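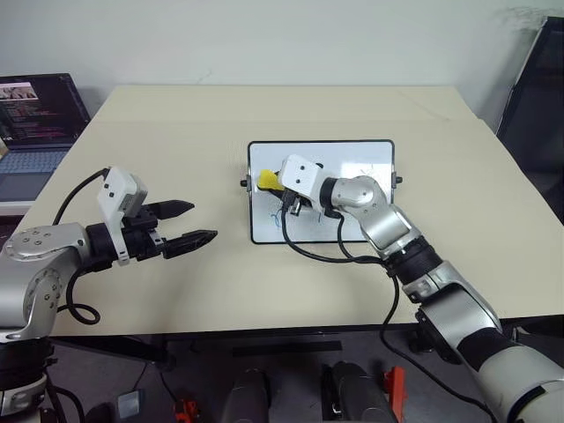
What's the best way to get old marker off a whiteboard?

Start with a dry cloth or eraser, then a barely damp sponge with a drop of dish soap, and save the rubbing alcohol for whatever is left.

I love a clean whiteboard! Ours holds the grocery list, the dinner plan and whatever the kids feel like drawing, so it gets wiped down constantly, and I've tried just about everything on it.

Take the board down first

If yours lifts off its brackets or stand, lay it flat on a table. Cleaning it flat is so much easier – nothing runs down into the frame, and you can lean on a stubborn spot without the whole thing swinging away from you. A small board with knobs or brackets on the sides may rock a little, so tuck a folded dish towel under it.

Everyday marks

A loose blue scribble on a glossy board is the easy kind. Wipe it in straight passes from one side to the other. Going in circles just spreads the ink into a pale blue cloud (been there!). A soft yellow sponge is my favorite for this, even an old one that's gone ragged around the edges. Keep the green scrubby kind well away, though. They leave fine scratches, and ink settles into those and stays.

Marks that have been there for weeks

Trace over the old line with a fresh dry-erase marker, count to ten and wipe. The new ink softens the old and they come up together. My neighbor Fathima Jayawardena taught me this one and I was so pleased with it that I went around the house looking for more things to erase.

If a shadow is still there, dab rubbing alcohol on a cotton pad and press it on the spot before wiping. Open a window, and try a corner first if the board is painted or very old.

Finding the faint stuff

Tilt your head until the light from a window or lamp bounces off the surface. Thin gray lines that you'd never notice straight on show up right away next to the glare. I do this last, with a dry microfiber cloth in hand.

Don't forget the sponge

Rinse it under warm water until it runs clear, squeeze it out and stand it on its edge to dry. Keep it just for the board – dish grease leaves a film, and markers skip all over it. Mine lives in a jar with the markers, which I store lying down so the tips don't dry out.

Next up: getting marker off the table underneath.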